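Gripper week, post one! I've been comparing the Altex fingers with the Vornero ones in our simulator and I'm having way too much fun.

Ran 80 lifts with each set. Altex dropped 2. Both sets on the same Zein controller, no retuning in between.

Next up is thin edges, which I've been itching to get to. Small flat fingers ought to like a raised rim, so it's a paint tray now, one gripper over each long side, both still open. Same count as before, then I swap fingers and go again!

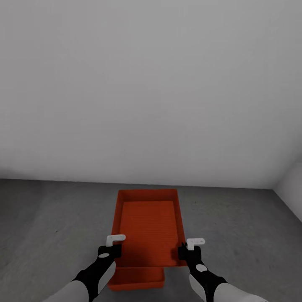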